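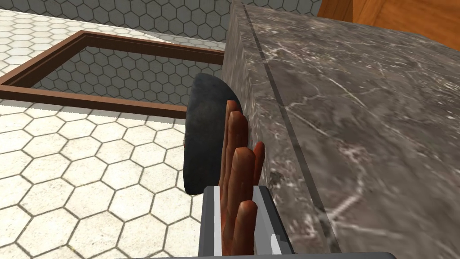
Orange-brown fingers against a dark grey object, beside a marble block.

Breakfast is the meal I get told off about most. I eat the same thing every weekday, porridge made with water and a spoonful of peanut butter, and I have done for years. People who would never comment on someone's shoes will tell me I ought to vary it.

I don't think I ought to. The case for variety is a good one over a week or a month, and I eat plenty of different things at lunch and dinner. At ten to seven I want something I can make while half asleep. I know how much oatmeal goes in the pan and how long it will keep me going. When I lived in Stallow I spent one August trying a new breakfast each day out of a magazine. I bought chia seeds, two sorts of yoghurt and a jar of something made from dates. Most of it was still in the cupboard when I moved out.

What bothers me more is the way breakfast is sold. The Stilleck granola in our corner shop has a runner on the bag and the word "light" in green letters. I weighed out what I would call a bowl and it came to 289 calories before any milk. There is nothing wrong with that number. It is a perfectly decent breakfast. But the serving on the back of the packet is so small it would barely cover the bottom of the bowl, and I can't believe anyone at the company eats it that way.

I would like cereal packets to give the figures for a bowl as people pour it. Put 300 on the front and let us get on with the day. My friend Eino Savolainen disagrees with me. He says anyone who cares will weigh it, and anyone who doesn't care won't read the label whatever is on it. He may be right about the second lot. I think there is a large group in the middle who read the front, trust it, and then wonder why they feel they have done something wrong by filling the bowl.

The same goes for skipping it. I went without breakfast for most of last winter because I had read that it was better for you. I was hungry by ten, bad-tempered by eleven, and at lunch I ate whatever was closest – usually a cheese roll and then another cheese roll. Some people do very well on nothing until noon. My sister is one. I am not, and I should have stopped after the first week.

So it is March 2018 and I am back on porridge. On Saturdays I have eggs on toast, and if there are mushrooms I have those too. The peanut butter is nearly finished and I need to get another jar before Monday.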